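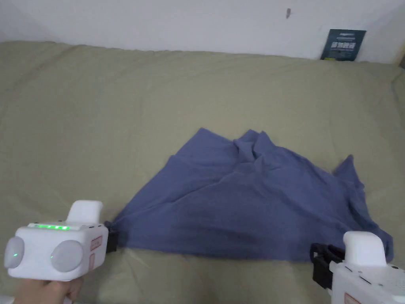

Blue cloth item on khaki-green bedsheet.

**Guest Room Safety and Condition Checklist**
Property: Nistenton House, Hernton
Area covered: second floor, east corridor
Date of inspection: Tuesday, January 10, 2023
Operator: Paradeo Lodging

Ratings: S = satisfactory, A = attention needed, N/A = not applicable. Comments are required for every item rated A.

## 1. Exits and corridor

- [x] Corridor clear for its full width - **S**
- [x] Exit signs lit at both ends - **S**
- [ ] Stair door closes and latches without help - **A**
 Comment: The east stair door stops short of the latch when released from a half-open position. The closer is to be adjusted and the door tested again before the next inspection. The same fault was recorded in August.
- [x] Evacuation plan posted inside each room door - **S**
 Comment: The plan in Room 13 shows the former location of the ice machine. Replace at next printing.

## 2. Smoke and carbon monoxide alarms

- [x] Alarm present in each sleeping room - **S**
- [x] Test button operated, sound heard in corridor - **S**
- [ ] Replacement date legible on unit - **A**
 Comment: Two units have been painted over at the edge and the date cannot be read. Both are to be replaced. Cleaning off the paint is not acceptable.

## 3. Electrical

- [x] Outlet covers whole and tight - **S**
- [x] Bathroom outlets trip and reset - **S**
- [ ] No extension cords in permanent use - **A**
 Comment: One cord was found behind the desk in Room 9, feeding the lamp and the Kivi kettle. The cord was removed during the inspection. Kettles must be plugged directly into a wall outlet.
- [x] Portable heaters absent - **S**

## 4. Water and bathrooms

- [x] Hot water at the tap no higher than 120°F - **S**
- [x] Grab bars firm under load - **S**
- [ ] Tub surface slip-resistant - **A**
 Comment: Strips are worn in Rooms 7 and 11. New strips are on order.
- [x] No standing water under sinks - **S**

## 5. Beds and linens

- [x] Bed frames stable, no exposed bolts - **S**
- [x] Mattress labels attached - **S**
- [x] Bedding clear of baseboard heaters - **S**
- [ ] Linen closet shelves within load limit - **A**
 Comment: The top shelf is bowed. Blankets are to be moved to the lower shelves. The posted limit is 100 pounds per shelf and applies to the basement closet as well.

## 6. Windows

- [x] Windows open and stay open - **S**
- [x] Opening limiters fitted on the courtyard side - **S**
- [x] Blind cords secured out of reach of children - **S**
 Comment: Room 10 has an older cord cleat. It holds, but should be changed when the blinds are next taken down.

## Follow-up

Items rated A in Sections 1 and 2 are to be corrected within 24 hours. Until the stair door has been repaired, the front desk shall check at the start of each shift that it is fully closed. All other items are to be corrected within two weeks and entered in the maintenance log with the date of repair.

Rooms 7 and 11 may remain in service if a rubber bath mat is provided. The mat must be lifted and dried at each room cleaning.

A copy of this checklist is kept at the front desk - the original goes to the Paradeo office in Hernton.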